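Evening, everybody. Can you hear me at the back? Good. I'm going to talk for 10 minutes about Palateo, the kitchen arm I've been building on a bench in my garage, and mostly about the half of it that lives on my computer.

(Pause, let latecomers find chairs.)

I started with the real arm, like everyone does. I bolted it down, wrote a pick-up routine, and it punched my cereal bowl onto the concrete. So for the winter I did all the practice in simulation, with a white island counter, a sink, a tall faucet, and then dishes and food I can shuffle between runs. In one layout the bread goes on the plate to the right of the sink and there's a can lying on its side over on the left. 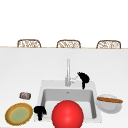

Talby wanted to know at the last meetup why I bother with a whole kitchen when a flat table and one cube would teach the arm the same thing, and said a weekend of real grasps beats a month of fake ones. Fair point! I did try the flat table first. My arm got great at the flat table. Then I gave it a sink and it tried to go straight through the rim, over and over, because it had never met anything with an inside. So the kitchen stays, but yes, I do want more real grasps, and I've got a box of thrift store mugs waiting for them.

(Slow down here, I always rush this part.)

Layouts are where most of my evenings go. I have 19 of them now, all the same counter with things moved or swapped. For the next one I put the bread across a woven basket on the left, left the plate nearly bare with one small bite of food on it, and stood a black, mug-like thing down in the basin against the left wall.
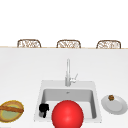

Reaching down into a basin is mean. The wrist has to tip, the elbow wants to hit the faucet, and my cheap shoulder motor sags when the arm is stretched out. I fixed the sag with a spring from an old desk lamp — please don't laugh, it works. The planner fix was duller: I made it come up 5 centimeters above the rim before any sideways move.

Okay, the garage part. Printed brackets, one very loud power supply, 97 bucks in motors. Bring questions about wiring, I have opinions. Files are on the club drive in the Palateo folder, and the spring mount is in there too.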